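3.2 Simulated kitchen task

The arm controller was written and tuned in a shared workshop over 14 evenings, on one desktop machine. Before any parts were ordered for the real build, every motion was tested in the Mutel simulator, using a two-handed robot model at a kitchen table. Figure 2 is taken from a run of the pot task.
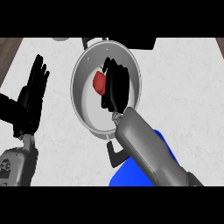 Figure 2. Pot task in simulation, right hand inside the pot.

Collision checking took up most of the computing time in our early runs. We replaced the full hand mesh with 20 simple shapes and kept the detailed mesh for display only. The rim needed separate treatment. With the forearm crossing over it and the fingers next to the red produce inside, the planner has little room to turn the wrist, so we added a fixed clearance of 15 mm along the rim. Vilja Harju rewrote the contact code in September, and the 61 runs reported in Section 4 all use her version. The left arm was given no task in these runs.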